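Moving Save Files to a New Console

Zomora keeps up to 40 manual saves and 8 autosaves per profile. Saves made before the November update have to be converted first.

1. Open Zomora on the old console and choose Options, then Profile.
2. Select Export Saves. You need 200 MB free on the USB drive.
3. Wait for the Zomside logo to stop spinning before you remove the drive.

Caution: Exporting overwrites any Zomora folder already on the drive.

4. On the new console, start the game once and quit from the title menu.
5. Insert the drive and choose Import Saves.
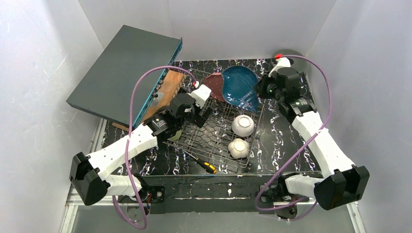
6. Pick the profile to restore — only one can be imported at a time — and press Confirm.

Note: Trophies are tied to your account and are not part of the export. If error 11 appears, reformat the drive as exFAT and repeat from step 1.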